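Ich hab im September angefangen, nur noch mit der Hand zu spülen, und muss jetzt leider einen Thread über Abwasch schreiben. Sorry an alle, die wegen der Zugfotos hier sind.

Ausgangslage: Spülmaschine kaputt, Reparatur hätte 312 Euro gekostet. Für das Alter von dem Ding? Nee. Also erst mal Schüssel, Bürste, Radio an.

Die erste Woche war furchtbar, ich sag's wie es ist. Ich hab alles bis abends stehen lassen und dann 41 Minuten am Becken gestanden (ja, gestoppt, ich wollte einen Grund zum Jammern haben).

Dann hat mir Tin-yau Huang geschrieben, der hat früher in der Kantine bei Fondholm gespült: Gläser zuerst, dann Besteck, dann Teller, Fettiges ganz zum Schluss. Und das Wasser wechseln, BEVOR es eklig ist! Klingt banal, hatte ich aber mein Leben lang falsch rum gemacht.

Ganz großes Thema auch: Abtropfen. Ich war immer Team Geschirrtuch und bin komplett umgeschwenkt. Weißes Drahtgestell, was Braunes drunter, fertig.

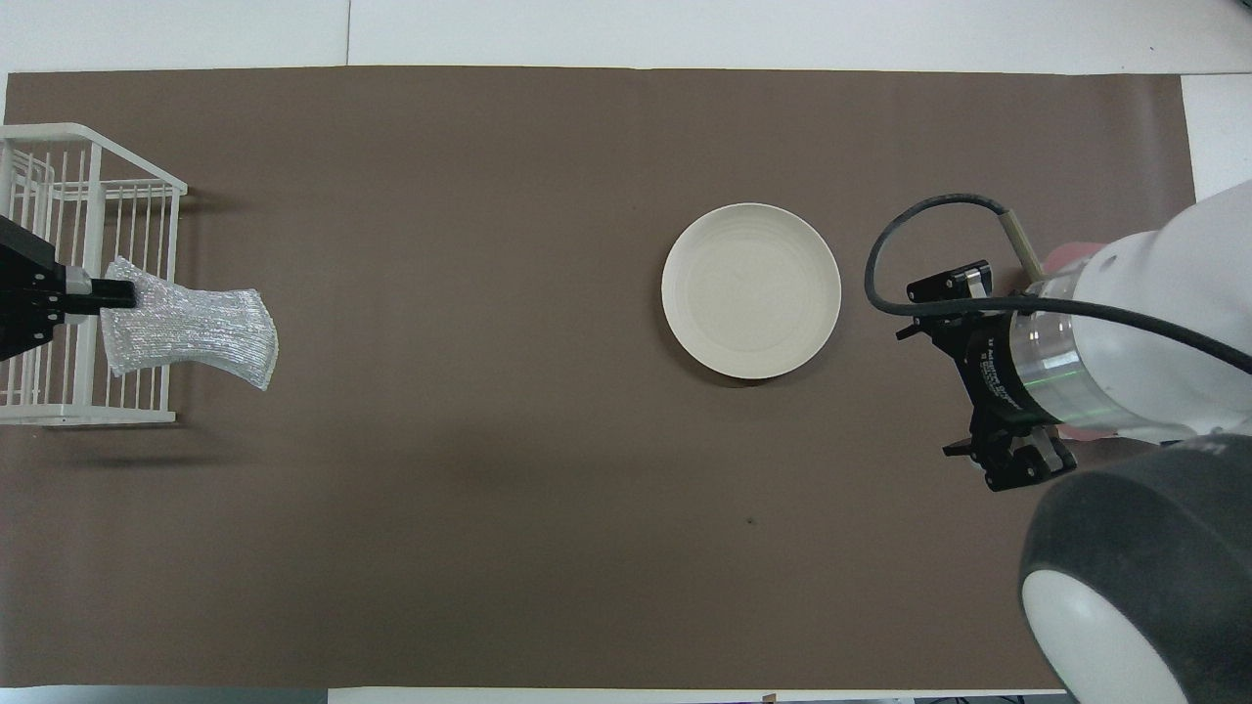
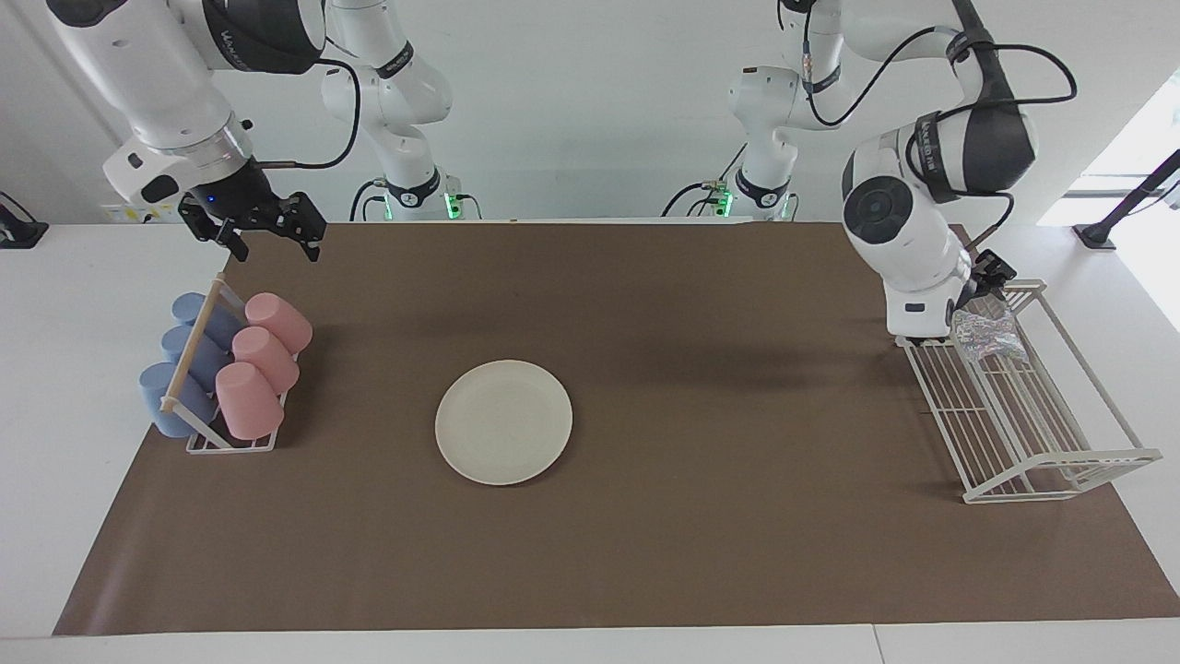 Bei den Tellern lass ich immer einen Platz frei, sonst stehen die zu eng und sind am nächsten Morgen noch feucht. Tassen schräg, nie ganz flach auf den Rand, sonst sammelt sich innen der Dampf und es müffelt.

Bürste oder Schwamm? Bürste. Ich hab 4 Schwämme weggeschmissen, bevor ich das eingesehen hab. Für Pfannen nehm ich einen Kupferlappen, aber bitte nicht bei beschichteten, da hab ich schon Lehrgeld bezahlt.

Spülmittel hab ich übrigens immer viel zu viel genommen. Ein kleiner Spritzer reicht für eine ganze Schüssel, und man muss hinterher nicht ewig den Schaum abspülen.

Inzwischen bin ich abends nach einer Podcastfolge durch, und morgens um 8 ist die Küche leer und ich kann direkt Kaffee machen. Fühlt sich fast nach Urlaub an :)

Offene Frage an euch: Was macht ihr mit Holzbrettern? Meine werden nach dem Trocknen immer so rau. Öl? Welches? Meine Mutter schwört auf Leinöl, aber das riecht doch wochenlang?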